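Terry towel

A terry towel is a cloth woven with raised loops of yarn on one or both faces. The loops add surface area, so the cloth takes up more water than a flat weave of the same size. Terry is the usual cloth for bath towels, hand towels, washcloths and bathrobes, and for many cleaning cloths. It is also called terry cloth, toweling or, in some older trade lists, Turkish toweling.

Construction

Terry is woven with two sets of lengthwise yarns. The ground warp is held tight and forms the base of the cloth. The pile warp is held slack. After several crosswise yarns have been laid in, they are pushed forward together and the slack pile yarns buckle up into loops. The most common version pushes up three crosswise yarns at a time and is known as three-pick terry. Four-pick and five-pick versions hold the loops more firmly and cost more to make.

Most terry is cotton. Blends with polyester dry faster and shrink less, but they take up less water. Bamboo viscose and linen are also used, the second mainly for rough-surfaced bath cloths.

When the loops on one face are sheared off, the result is called velour. It has a smooth look and takes printing well, but the sheared face is slower to pick up water than the looped one.

Parts of a towel

Body. The main looped area.

Border. A band with few or no loops, usually a short distance in from each end. It is also called the dobby border, after the loom attachment used to weave patterned ones. Borders may be plain, ribbed or figured, and some towels have further bands across the body. The border shrinks at a different rate from the body, and this is why older towels often pucker near the ends.

Hem. The turned and stitched edge at each short end.

Selvage. The long edge. It may be left as woven or turned and stitched like the hem.

Wear usually shows first at the corners, where the hem and the selvage meet and several layers are stitched together. A corner that has begun to fray can be trimmed and restitched.

Weight

Towel weight is given in grams per square meter. Light towels for the gym or kitchen fall toward the low end of the range and heavy bath towels toward the high end. A heavier towel generally has longer or denser loops, holds more water and takes longer to dry. Weight also affects folding. A heavy towel keeps a fold under its own weight, and a light one tends to spring open at the crease.

Handling and folding

A towel that comes out of a basket or a dryer is normally crumpled, with its edges hidden in the heap. The first step in folding is to find a corner. People who fold by hand usually run a thumb along any edge they can find until they reach one. The towel is then lifted by the corner so that the rest hangs or drags clear, and a second corner is located. Other pointed folds in the heap can look like corners, and a false one is noticed only when the cloth is spread.
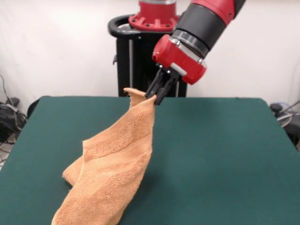
Folding surface

Towels can be folded in the air, against the body or on a table. Table folding is slower for one person but gives straighter edges. A surface with some grip, such as felt or a cotton pad, keeps the lower layer still while the upper one is drawn across it. On a slick countertop the whole towel tends to slide. A plain color that differs from the towel makes the edges easier to see.

The table does not need to be larger than the opened towel, as long as the part in use lies flat. Cloth that hangs over the side pulls on the rest, and the overhang should be brought up before a crease is made.

Common folds

Half fold. One short end is brought to the other. This is the first stage of most other folds.

Third fold. The long sides are turned in to overlap, hiding both selvages. It is standard for towels hung on a bar, since the border then shows as an even band across the front.

Quarter fold. The towel is halved twice. It suits hand towels and washcloths.

Diagonal fold. One corner is carried across toward the opposite one, producing a triangle. On a square cloth the edges meet. On an oblong towel they do not, and part of the end is left showing outside the triangle. The diagonal fold is used as a base for rolls and for decorative shapes, and a rough triangle also turns up partway through straightening a towel that was picked up by one corner.

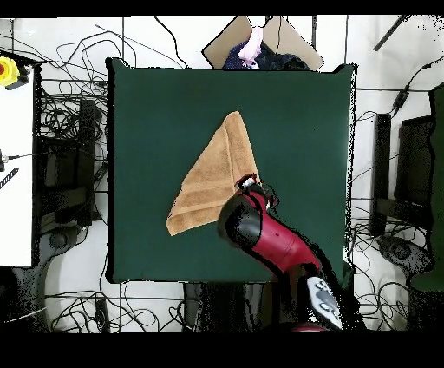 Tan terry towel in a rough triangular fold, with hem stripes along the lower left edge.

Roll. The towel is folded lengthwise and rolled from one end. Rolled towels show no loose edges and are common in hotels, spas and open shelving. A tight roll traps air poorly, so towels should be fully dry before rolling.

A guide by Seema Mittal and Umesh Joshi, written for laundry staff at the Clollar guesthouses, divides folding into 4 stages: find, spread, fold and press. It allows new staff up to 20 seconds for a hand towel and gives the largest share of that time to the second stage. The same guide advises starting over when a towel has been creased in the wrong place, as terry holds a crease poorly but keeps a skewed layer once it is stacked.

Bunching

If a towel is pressed or gripped near the middle, the loops catch on one another and the layers gather toward that point. Bunched terry does not slide flat by itself. It has to be drawn out from the edges, usually by holding one side down and pulling the other. Softener residue makes the loops slip more easily, although it also lowers the amount of water the towel can take up.
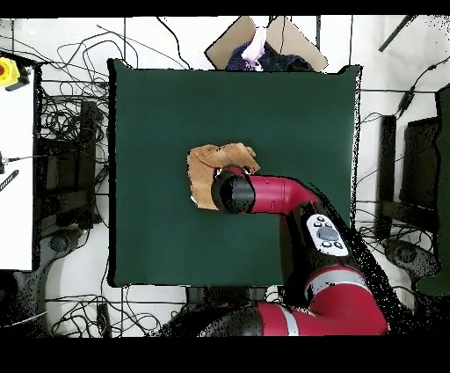
Light brown towel bunched on a green tabletop. Other fabric items are heaped in an open cardboard box.

Sorting and storage

Towels are best kept apart from clothing in the wash. Loops shed lint, above all in the first few washes, and the lint clings to dark knits. Zippers, hooks and other fasteners catch the loops and pull them into long snags. A pulled loop can be cut level with the pile without harm to the cloth, as the ground weave is separate.

Open boxes and baskets are often used to hold mixed laundry before it is folded. Wide containers make it easier to draw out one piece at a time. In deep ones the lower pieces are pressed together and take on wrinkles.

Folded towels are normally stacked with the rounded fold facing out and the open edges to the back. Taking towels from the bottom of the stack, or adding clean ones beneath the rest, spreads wear over the whole set.

See also

Dobby weave
Huckaback
Pile weave
Washcloth
Waffle cloth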